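Home Products Manuals Spare parts Contact

Petel Timed Feeder for Cats and Small Dogs
Section 4: Setting up and first filling

Please read the whole section one time before you begin. The work is not difficult, but several steps must be done in the given order, and it is tiring to empty a full hopper again.

4.1 Choosing the place

1. Put the feeder on a hard and level floor. On a thick carpet the foot can sink and the bowl will stand crooked.

2. Keep the feeder away from the water bowl, the radiator and direct sun. Dry food which becomes warm will lose its smell, and many cats then refuse it.

3. Leave free space in front of the bowl, so that the animal can stand straight and look to the side while it eats. A nervous animal does not like to eat with its face in a corner.

4. If you have two animals which quarrel about food, set up one feeder for each, in different rooms if this is possible.

Note: The power cable leaves the feeder at the back. Lay it along the wall. For puppies and other animals that chew, order the Vikow cable sleeve (see Spare parts).

4.2 Washing and assembling

5. Take off the lid, lift out the hopper and pull the bowl towards you. You will feel a small resistance at the end, this is the catch.

6. Wash the lid, the hopper and the bowl by hand in warm water with a little washing-up liquid. Rinse well. The base with the motor must not be put in water. Wipe it only with a damp cloth.

7. Let all the parts dry completely. We recommend overnight. Even a few drops in the hopper make the food stick together at the outlet, and the portion wheel will stop.

8. Put the portion wheel on the square pin with the word UP visible. Press until it clicks.

9. Set the hopper on the base and turn it clockwise to the mark. Push the bowl in until the catch holds.

Caution: Do not put your fingers into the outlet when the feeder is connected to the power. The wheel can start at a programmed time without any sound before.

4.3 What may go into the hopper

10. Use only complete dry food in pieces. The Lekota small-bite and medium-bite foods were used for adjusting the wheel, but other dry foods of similar size are also suitable.

11. Fill the hopper with the lid off, slowly, and stop at the line inside. Do not shake or press the food down.

12. Do not use wet food, raw meat, flakes, powder or treats of a long shape. Do not break up biscuits or other food from your own kitchen to fill the hopper. Things with a cream filling will smear on the wheel and are too rich for the animal, and anything with chocolate, raisins or xylitol is dangerous for it.

13. Close the lid and press on both sides. If you hear only one click, one side is still open and ants can go inside.
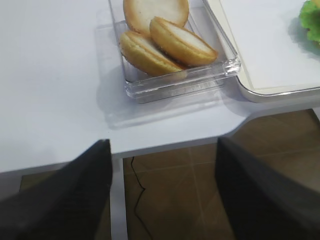
4.4 Setting the clock and the meals

14. Connect the power. The display shows four lines, which is normal, and after a moment the clock begins to blink.

15. Set the hour with the plus and minus buttons and press OK. Then set the minutes in the same way. The feeder uses the 24-hour clock, so the evening meal at six is written 18:00.

16. Press MEAL. The number 1 appears. Choose the time and press OK, then choose the number of portions and press OK again. The feeder can store up to 4 meals in one day.

17. For a meal you do not need, set the portions to 0. It is not necessary to delete the time.

18. Hold OK until you hear a long tone. Before the tone nothing is stored! If you walk away too early, the feeder goes back to the old programme.

Note: When the clock changes in spring and autumn, the feeder does not change by itself. Some animals are hungry by the sun and not by the clock, so you may prefer to move the meals by a few minutes each day.

4.5 Checking the portion

The pieces of dry food are different from brand to brand, and therefore one portion does not weigh the same for every customer. Please check it with your own kitchen scales.

19. Put an empty cup on the scales and set them to zero.

20. Press MANUAL one time and wait for the wheel to stand still. Throw this first portion back into the hopper. It is usually smaller than the next ones, as the outlet was not yet full.

21. Press MANUAL 2 times. Pour the food from the bowl into the cup and read the weight. Divide it by two and you have the weight of one portion.

22. Compare with the daily amount on the bag of food. If the bag says 50 g for your animal and you give two meals, each meal should be 25 g. Choose the number of portions which comes nearest.

Everything else that the animal eats in the day must be counted too. This includes treats for training and also the pieces which fall, or do not fall by accident, from the family table. Minced meat that was prepared for people often has salt, onion or garlic in it. Onion and garlic are harmful for both dogs and cats, also when they are cooked. If guests come in August to eat in the garden, tell them before the meal that the dog has already eaten.

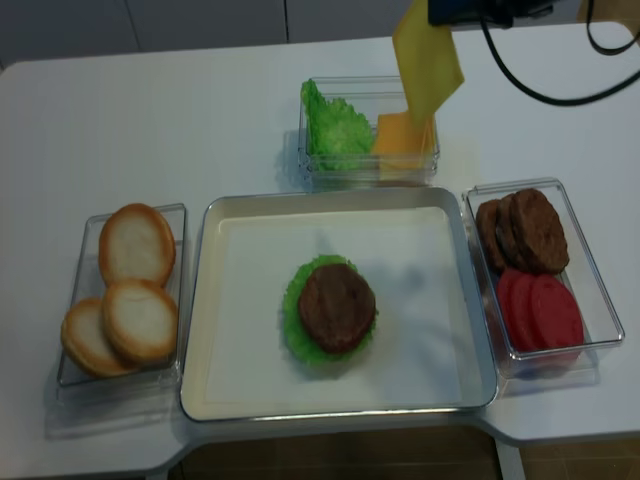 Burger patty on a lettuce leaf, in a tray lined with paper.

4.6 The first days

23. Keep to the old bowl and the old place for the first day, with the feeder standing beside it and not connected. The animal can smell it and become used to it.

24. On the second day, put the usual meal by hand into the bowl of the feeder.

25. After this, start the programme. Stay in the room for the first meal, but do not call the animal and do not push it to the bowl. The noise of the wheel is new for it. Most cats come back when it is quiet.

26. If your animal has not eaten for a whole day, switch off the programme, feed by hand and speak with your vet.

Caution: Do not travel away in the first week. A feeder does not replace a person who looks at the animal and at its water every day.

If you use the Clusex battery pack, continue with section 5 before you leave the house for a longer time. Without the pack the feeder does not work during a power cut, although the programme stays in the memory.

Text: Sizwe Ngcobo
Technical check: Jericho Macaraeg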